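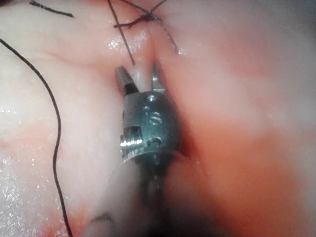

Ritu Vishwakarma wrote to ask whether knots tied over a fold of tissue should be scored the same way as knots on a flat stretch, as the edges sit differently and the tails end up pointing all over the place. They are scored the same way. The fold is recorded in its own column, so you can leave those rows out if you prefer.

Dirninden Wound Closure Set
README, version 11

What it covers

Straight incisions in tissue pads, closed with separate knots in dark thread. The set is about the stitching: where the needle goes in, how far apart the knots are, how long the tails are left and how well the edges meet. There are 541 closures, and 414 of them were carried through to the end of the incision. The rest stop part-way and are kept in the main folder with the others. Please don't treat them as failures. Many were stopped on purpose so that the open edge could be compared with the closed part. 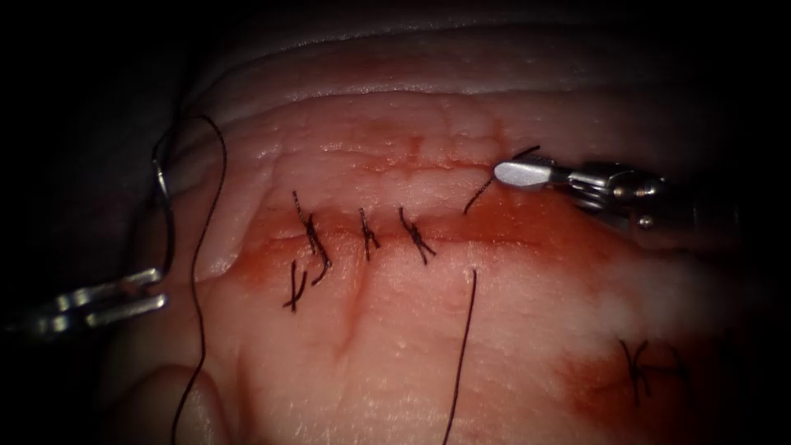 Part-closed incision, knots to the left, open wound edge to the right.

Folders

closures: one folder per pad, numbered in the order the pads were cut
stills: 3,000 pictures, named by pad number and then by stage
scores: one table per scorer, plus the agreed table
notes: short text files, some of them empty

Stages

"Cut" means the incision has been made and no thread is in. "First bite" means the needle has gone through one side. "Tied" is used once a knot is down, and applies again for each knot after that. "Trimmed" means the tails have been cut to their final length. Earlier versions had a stage called "pulled", which two scorers read in different ways. It was merged into "first bite" in October.

Scoring

Each knot gets a mark for position, tension and tails. Tension is judged by eye from the wound edges: gaping, meeting, or bunched. Uneven tails lose a mark only if one of them lies in the wound. Spacing is scored once for the whole closure and left blank where the closure was stopped early.

Red staining along an incision is not scored. It varies a good deal from pad to pad and says little about the stitching.

Known problems

Glare on moist tissue can hide a shallow bite. Where the scorers couldn't agree, the row says "unclear".
The Custberg pads are thicker than the rest and their edges tend to roll inwards.
Thread lengths were not written down for the early pads.
Some notes use "Mishra knot" for the double-throw knot listed in the tables as type B.

Changes

Dec 25, 2018: agreed table rebuilt, blank spacing scores restored, Flotance column names dropped in favour of plain ones.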